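OK, our toy kitchen results are finally in a state where I can talk about them without my coauthors yelling at me, so: a thread! It's about teaching a robot policy to ask "wait, which part of this job am I on?" and how much that one question bought us.

1/ Background first. Our benchmark is a tabletop kitchen we call Parnen. Pots, play food, a toaster oven, one arm. The instructions are the kind of thing you'd say to a six-year-old. "Put the strawberry in the bowl." "Open the oven." "Put the chicken in the mug, then close the oven."

2/ Single-step instructions have been in decent shape since last year. The two- and three-step ones were a mess. The policy would do the first step beautifully and then do it again. Or it would skip to step three and look very pleased with itself.

3/ Everybody's first guess (mine too) was memory. Give it more history! So we gave it more history. We stacked past camera views until the GPU cried. Long-job success went up a tiny bit and single-step success went DOWN, which hurt.

4/ Yakubu Jibrin had been saying for weeks that the history was the problem. When you train on demos, the last few seconds of motion predict the next second really well, so the network leans on that and stops looking at the table. People have written about this copycat effect for ages. We just didn't think we had it that badly.

5/ His test was very simple. Take a trained policy, freeze the overhead view, keep feeding it the real joint history, and see how much the predicted actions change. Answer: hardly at all!! It was driving with its eyes closed. I printed that plot and stuck it above my desk.

6/ So Kuda (our method, named after Yakubu's least favorite bus stop) throws the history out. The policy gets the current view, the current arm state, and one extra thing: a progress token. Just a small vector that says where in the job we are.

7/ Where does the token come from? A second, much smaller network that looks at the overhead view and the sentence and nothing else. No arm joints, no past actions. It can only read progress off the table. 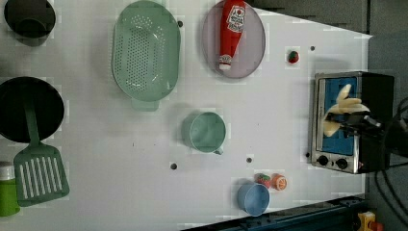
Parnen from the overhead camera, gripper over at the toaster oven

8/ I love this setup because so many of the jobs leave a mark you can read from above. Is something in the mug? Is the plate taken? Did the strawberry move? The small network gets good at that stuff fast, and it's tiny, so it runs at every control step and costs us next to nothing.

9/ Training data: 2366 teleoperated demos, nearly all of them collected by Chrysanthi Nikolaidis and two very patient undergrads. We cut them into 3738 labeled segments. If you've ever done segment labeling you know that sentence contains most of a summer.

10/ A labeling detail that mattered way more than I expected: where you put the boundary. We started with "segment ends when the gripper opens." Bad idea. At that moment the hand is often still hovering over the thing and hiding it, so the small network was learning from views where the answer was covered up.

11/ Chrysanthi moved the boundary to the moment the arm has backed off toward its side of the table. Same demos, same network, one relabeling pass in October, and the progress errors dropped so much I assumed we'd leaked test data. I spent two days looking for the leak. There wasn't one.

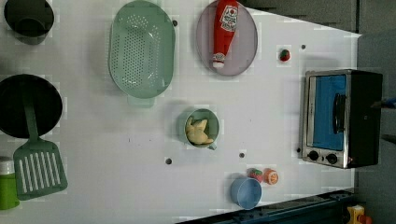
12/ The policy also picked up a habit we never asked for. When the token is unsure (flat distribution over steps), the arm tends to drift back and wait until the token settles. I think it comes from the demos, where people naturally retreat between steps. It looks so much like somebody stepping back to check the counter while they cook.

13/ Numbers! We ran 34 multi-step instructions that weren't in training, 24 trials each. Kuda beats the long-history baseline on the big majority of them, and single-step performance comes back to where it was before we started messing with history. Full table is in the preprint, with error bars, and please do read the error bars.

14/ The comparison I care about most is against Tretden, which was our own previous system and my baby for two years. Tretden had a hand-written step checker with a pile of thresholds in it. Kuda beats it and has no thresholds. I'm thrilled and also a little sad.

15/ Where it falls over: anything where the table looks the same before and after. "Open the oven, close it, open it again" is hopeless. From above, the first open and the second open are the same view, so the token can't tell them apart. Some memory has to come back for those and we don't have a good answer yet.

16/ Also weak: stuff inside deep containers. Something small at the bottom of the pot is dark on dark and the overhead camera gets very little. A second camera helps in our early tries, but then you have to decide which view to believe, and that's a whole other paper.

17/ Somebody in the Matheson group asked if you could swap the small network for a big pretrained vision-language model. We tried! It's good at naming things and surprisingly shaky on "is this step finished." It's also too slow to ask at every step. Asking it every couple of seconds and letting the small one fill in between looks promising, and that's what I'm running this week.

18/ Things I'd tell myself a year ago: do the frozen-camera test on day one. It takes an afternoon. And look at your segment boundaries with your own eyes before touching the architecture.

19/ Code is getting cleaned up now, and the segment labels will go out with it, including the old bad boundaries so you can reproduce our mistake if you'd like. If you have a history-heavy policy sitting around, please run Yakubu's test on it and send me the plot. I'm collecting them.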